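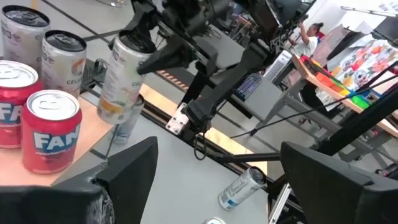

How to Transfer a Car Title After a Private Sale

Buying a car from a private seller usually costs less than buying from a dealer, but the paperwork is up to you. A dealer files the title and registration for you. In a private sale, you and the seller fill out the forms and you take them in yourself. The steps below cover the usual case, where the seller owns the car outright and has the paper title in hand. Rules differ by state, so check your own motor vehicle office for the exact forms and fees.

Before you pay

Ask to see the title. The name on it should match the seller's driver's license. If two names are listed, look at the word between them. "And" generally means both people must sign. "Or" often means one signature is enough, but some states want both anyway.

Compare the vehicle identification number on the title to the one on the dashboard and the one on the driver's door sticker. All 3 should be the same. If they aren't, don't buy the car until the seller has it straightened out with the state.

Look for a lienholder. If a bank is listed, the seller needs a lien release, even if the loan was paid off years ago.

Filling out the title

Use black or blue ink and print clearly. The seller signs and prints their name where the title says seller or transferor. Some states require a notary, so find out before anyone signs.

Write in the sale price, the date of sale and the odometer reading. Leave off the tenths on the mileage.

Do not cross anything out or use correction fluid. Many offices will turn away a title with a change on it, and the seller will have to order a duplicate. When the Barrientos branch refused mine over one wrong digit in the mileage, the duplicate took 15 days to come in the mail. The car sat in the driveway the whole time.

Bill of sale

Write one up even if your state doesn't ask for it. It should list both names and addresses, the year, make and model, the identification number, the price and the date. Both of you sign two copies and each keep one.

At the office

Bring the following:

Signed title
Bill of sale
Your driver's license
Proof of insurance in your name
Lien release, if there was a lien
Smog or safety certificate, if your state requires one
Payment for the fees and sales tax

The Caldale office takes walk-ins for title work, but the line is shorter if you make an appointment. Ask which forms of payment they accept. My last visit took 40 minutes from the door to the counter.

You'll get a registration card and, in most cases, plates or a temporary tag the same day. The new title comes later by mail. Check the spelling of your name and the identification number on everything before you leave the counter.

If you are the seller

Take your plates off if your state has you keep them. File a release of liability as soon as the car is gone, and save the confirmation page. Until it is on record, parking tickets and tolls can still come to your address. Cancel the insurance after the release has been filed.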